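Gripper budget, first half

The Skalow room needs new finger pads before February. Stock is down to 2 pairs, and Vuvby quotes 1,432 for a full set of hand-held grippers with pads included. Pads alone come to 300.

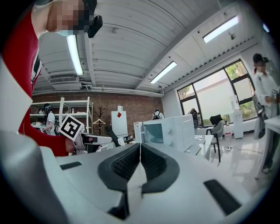 Misaki Okabe would buy the pads now and leave full sets until the Wanus quote is in, as freight is not in either price.

Marker plates are a separate line and can be ordered locally. Requests go to Urmila Yadav by December 16, 2020.
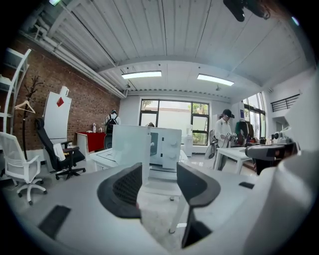 Hand-held gripper in use, Skalow room.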